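제목: Re: [섬유시험] 면 타월 세탁 수축률 측정 조건 문의
보낸 사람: Citlali Barrera

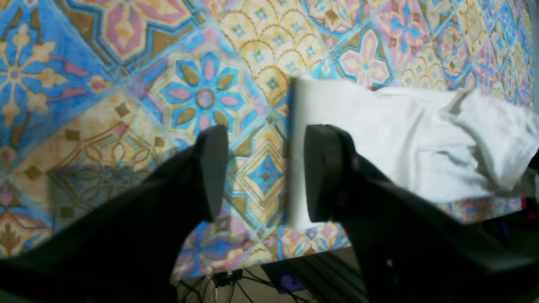 첨부 1. 흰색 천, 접힌 쪽 가장자리와 구겨진 끝단

Faustino 님, 문의하신 항목 순서대로 답변드립니다.

Faustino Arriaga 님이 쓰신 글:
> Grovton 원단 시편을 세탁 후 측정했는데 경사 방향 수축률이
> 시편마다 다르게 나옵니다. 표시 간격은 100 mm로 했고, 건조는
> 텀블 건조입니다. 건조기에서 꺼낸 뒤 바로 쟀습니다.
> 세탁 횟수를 늘리면 값이 수렴할까요?
> 탈수 회전수도 영향이 있는지 궁금합니다.

1) 표시 간격
100 mm는 파일 조직에 짧습니다. 루프 때문에 표시점 위치가 흔들리고, 그 오차가 그대로 수축률에 들어갑니다. 시편 크기가 허용하는 범위에서 간격을 늘리고, 표시는 잉크 대신 가는 실로 바탕 조직에 꿰매십시오. 변 가까이에는 표시하지 마십시오. 변사 장력이 본판과 다릅니다.

2) 컨디셔닝
편차의 주원인으로 봅니다. 건조기에서 꺼낸 직후의 면은 수분율이 평형보다 낮습니다. 표준 상태에서 최소 4시간 펼쳐 두고 측정하십시오. 접어서 쌓아 두면 안쪽 층의 평형이 늦어집니다. 세탁 전 측정에도 같은 조건을 적용해야 비교가 됩니다.

3) 펼치는 방법
손으로 당겨 펴면 경사 방향으로 쉽게 늘어납니다. 평평한 판 위에 놓고 주름만 가볍게 정리한 다음 무장력 상태에서 재십시오. 접힌 자국이 남은 구간은 측정선에서 제외합니다. 다림질은 하지 않습니다.

4) 세탁 횟수
저희 쪽 Burska 원단은 2회째 이후 변화가 작았습니다. 다만 조직과 가공이 다르므로 Grovton에 그대로 적용할 수는 없습니다. 매회 측정해서 곡선을 먼저 그려 보시기 바랍니다.

5) 탈수
800 rpm으로 고정하고 있습니다. 회전수 자체보다 탈수 후 드럼 안에 방치한 시간이 결과에 더 영향을 주었습니다. 종료 즉시 꺼내고 시간을 기록지에 적으십시오.

건조 방식은 결과표에 반드시 병기해 주십시오. 지난 11월에 Zyanya Meléndez 님이 올린 표에는 자연 건조와 텀블 건조가 섞여 있어 비교에 쓸 수 없습니다. 수정본이 있으면 목록으로 다시 보내 주시면 됩니다.

Citlali Barrera
Tistumov 시험실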